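Robot club, and the paper that comes with it

I signed up for the evening robotics class at Drurkbridge in the belief that I would be building a robot. The poster had a robot on it. The course fee, to my mind, had a robot in it too. What we have so far is a project called Istetti, a team name (Moura, picked by vote, I voted against) and a quite staggering amount of stationery.

The idea of Istetti is that a machine will learn desk work from watching people do it. Stapling, sorting, straightening a stack, clearing up after yourself. We put the straps on our wrists, sit down at the orange cloth and get on with it, and the recordings go off to be turned into something a robot arm can use. I have asked twice what happens in the middle of that sentence and had two different answers.
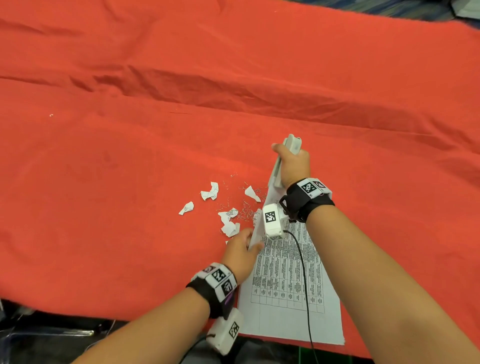 What we were told it would be like

The handout said the sessions would be "relaxed and natural". I'd dispute both words. You try handling a stapler naturally with a block of printed squares on each wrist and a cable running off towards your lap. I found myself holding paper as if somebody's gran was about to mark me on it.

My other quarrel is with the task lists. They are long printed tables with very small writing in them, and every team gets a bundle. By the second week I'd stopped reading them and was using them as the paper we staple, and so had everyone else.

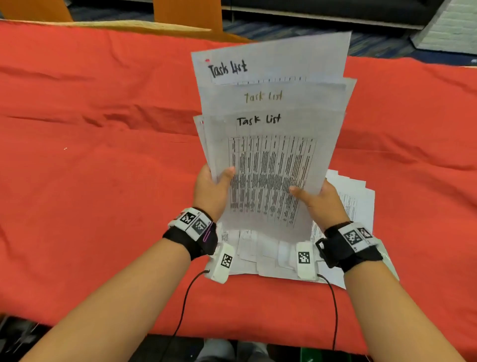
The competition is in December, against the Rakau team, who did this last year and are said to have 1,605 recordings. We had 1,023 at the last tally. I don't know why the number matters so much. If a thousand goes at squaring up some paper don't teach a machine to square up paper, I can't see the next few hundred doing it, and I'd sooner see one arm try it badly than hear the totals read out again.

When I said this I was told the variety is the point. Different hands, different folds in the cloth, paper that bends one way and then the other. Fair enough, and I half believe it. But all our recordings are made at a table with the same cloth on it, so I'm not sure how much variety a robot is getting from us – it may end up very good at offices with orange tablecloths.
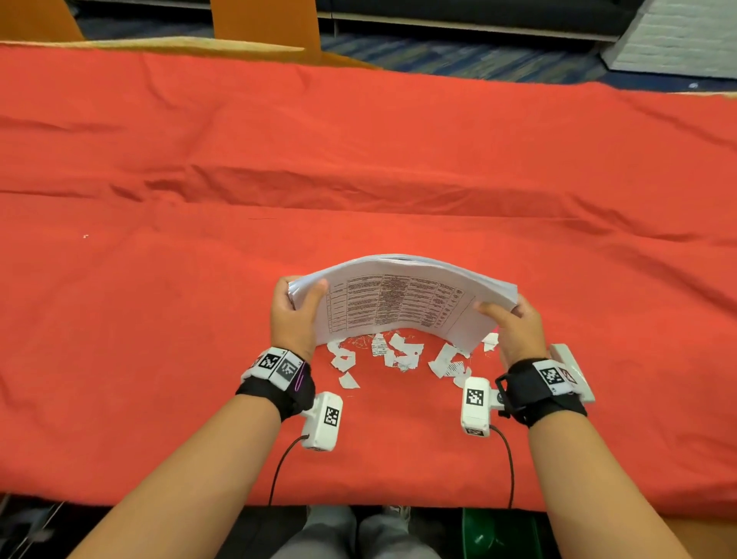 The bit I like

I will admit that the clearing up has won me over slightly. Old staples are horrible things to pick up. They hook into each other and into the cloth, and you end up chasing a single one with a fingernail. The best way I've found is to sweep them to the edge with a flat hand and have something waiting underneath. It took me around 4 goes to stop dropping half of them on the carpet.

I'd never thought about any of that before, how one hand steadies while the other fetches, or how often I change my mind halfway. If a robot can manage that, I will take back most of this post.
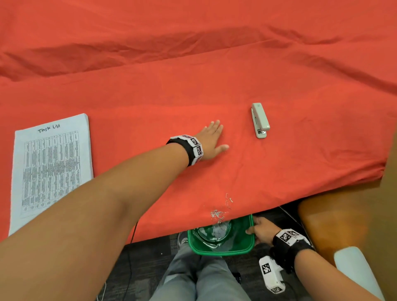
The prize, by the way, is time on a proper arm, so the winners get to find out if any of it worked and the losers get to keep their handouts. I think that's the wrong way round. Let every team run its own recordings for ten minutes and watch what comes out, even if it's a mess. I've put that on the feedback form, under "other", where there were 2 lines to write on.

I've paid up to the end of term so I'll be there next week, stapling. If anyone has done one of these classes and got as far as the robot, leave a comment and tell me which week it was.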